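Limpiar y reutilizar botellas de plástico en casa

Inicio > Cocina > Orden y limpieza

Las botellas de yogur líquido, de leche y de zumo sirven para muchas cosas una vez vacías, pero hay que lavarlas bien y el mismo día. El resto de leche que queda pegado al fondo huele a las pocas horas y después cuesta el doble quitarlo. En casa guardamos las de boca ancha y las demás van al contenedor amarillo.

Antes de empezar

Separe el tapón y lávelo aparte. La junta interior, si la lleva, se saca con la punta de un palillo. El aro que queda en el cuello se puede dejar puesto si la botella va a guardar algo seco. Si es para líquidos conviene cortarlo con unas tijeras de uñas, porque debajo se acumula suciedad.
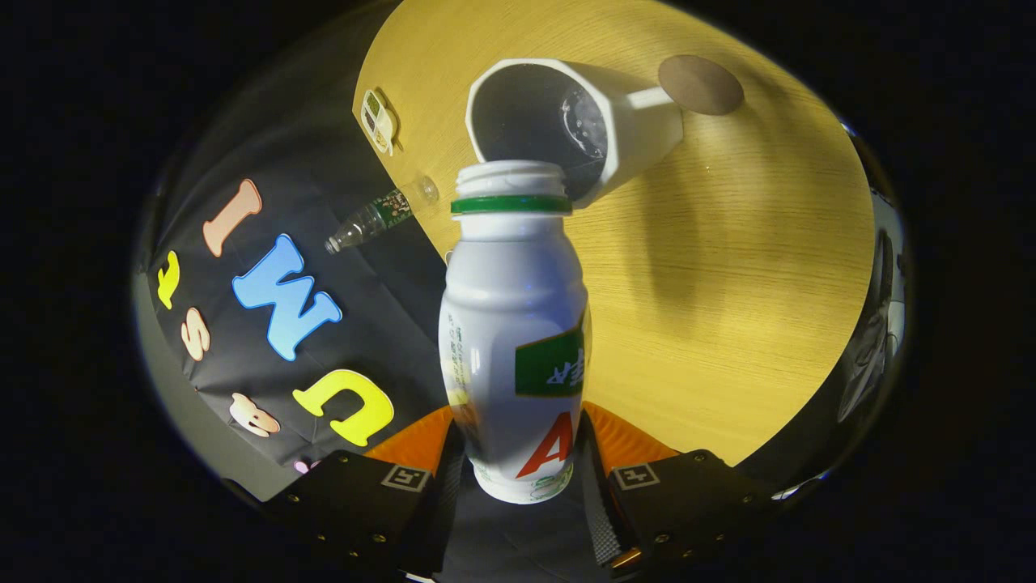

Kobe Goossens escribe que él no corta nunca el aro: deja la botella boca abajo en un cuenco con agua caliente y unas gotas de lavavajillas, y luego pasa un cepillo de dientes viejo por la rosca. Añade que con las tijeras se pinchó un dedo en mayo y desde entonces no ha vuelto a intentarlo.

El cepillo de dientes también vale. Si lo hace así, aclare con el cuello hacia abajo y deje correr el agua un rato.

Lavado

1. Enjuague con agua fría. La caliente cuaja la leche y la deja pegada a las paredes.

2. Eche una cucharada de arroz crudo, un chorrito de lavavajillas y agua templada hasta un tercio. Tape y agite durante 90 segundos. El arroz llega a las esquinas donde no entra el cepillo.

3. Vacíe sobre un colador para que el arroz no acabe en el desagüe.

4. Si queda olor, ponga 35 gramos de bicarbonato, llene con agua templada y deje toda la noche. El vinagre funciona igual de bien, pero no los mezcle: se anulan el uno al otro y, con la botella cerrada, el gas hace presión.

5. Seque boca abajo en el escurridor, sin tapón. Un día en verano, dos en invierno. Guardar una botella húmeda y tapada es la manera más segura de tener que volver a empezar.

No use agua hirviendo. Muchas de estas botellas se deforman y luego no se tienen en pie.

Etiquetas

Las fundas de plástico que rodean toda la botella se cortan de arriba abajo. Las de papel salen con agua caliente y paciencia. Para la cola que queda, aceite de girasol en un paño, diez minutos de espera y estropajo suave. Lo que viene impreso directamente sobre el plástico no merece el esfuerzo: el alcohol lo emborrona y la acetona estropea la superficie. 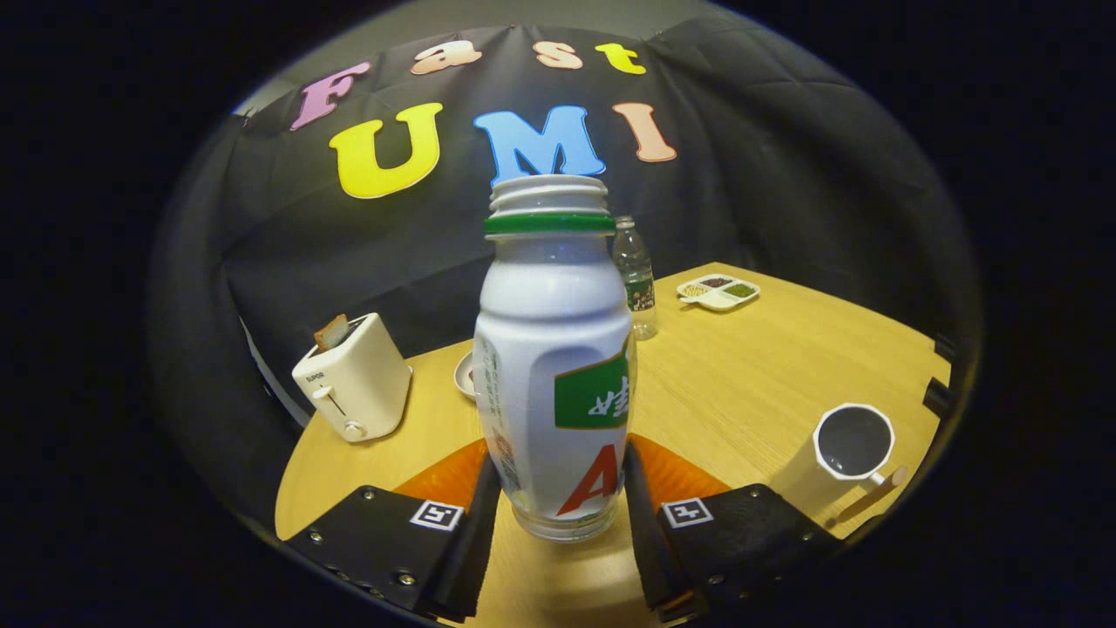
Usos

Para arroz, lentejas o azúcar. Con un embudo se llenan en un momento y caben en la puerta del armario. Ponga una tira de cinta de pintor con el contenido y el mes.

Para regar. Haga 3 agujeros en el tapón con un clavo calentado, sujeto con alicates. Va bien para semilleros, que con la regadera se encharcan.

Como embudo. Corte la botella por debajo del hombro y lije el borde. Yo tengo uno en la cocina y otro en el trastero para la tierra.

Qué no guardar en ellas

Ni lejía ni disolventes ni aceite de motor. Una botella de bebida con otra cosa dentro acaba confundiendo a alguien, aunque lleve un cartel bien grande. Esos productos se quedan en su envase original y en alto.

Tampoco las use durante años para agua de beber. Cuando el plástico se raya por dentro o se pone amarillento, al contenedor.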